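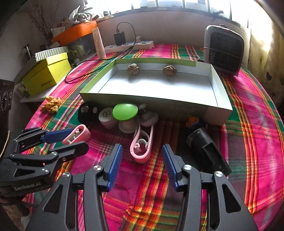 Small items collecting on the bed in a guest room

Skellura Household Help > Bedrooms and Storage
Viewed 2,577 times

Question

The guest room in our residence serves as an overflow area, and small articles are regularly set down on the plaid bed cover. At present these include two walnuts in an open cardboard tray, several small plastic holders and lidded containers, a toy and a crocheted piece. The shelf beside the bed already carries boxes and an orange tray. I would like the bed cleared before visitors arrive in January. Is it advisable to keep the open tray, or should a closed container be purchased? Also, may the walnuts be stored with the other items?

Submitted by a member in Yimer

Answer 1 (accepted, 85 votes)

The tray may be kept, provided it is given one purpose. The following procedure is recommended.

Remove all food first. Walnuts in the shell belong in a cool, dry kitchen cupboard and should not share a container with toys or plastic parts.

Place the holders and small containers in the cardboard tray. Match each lid to its base before putting it away. Any part without a match after one month may be discarded.

Fold crocheted pieces flat and store them in a drawer, away from anything with clips or hooks, which can pull the yarn.

Do not stack the tray on top of the boxes on the shelf. An open tray at that height will be forgotten, and dust will settle in it. A drawer or the inside of a cabinet is preferable.

Rommel Catacutan
Contributor, 400 answers

Answer 2 (102 votes)

A closed container is better. Livent sells one that holds up to 85 small items and it fits under most beds. Cardboard gets soft.

Answer 3

Please refer to the Plallmont storage guide, section on guest rooms. The member does not state the depth of the shelf, and it is therefore not possible to recommend a container size. Kindly add the measurement to the question.

Comments on this page are closed.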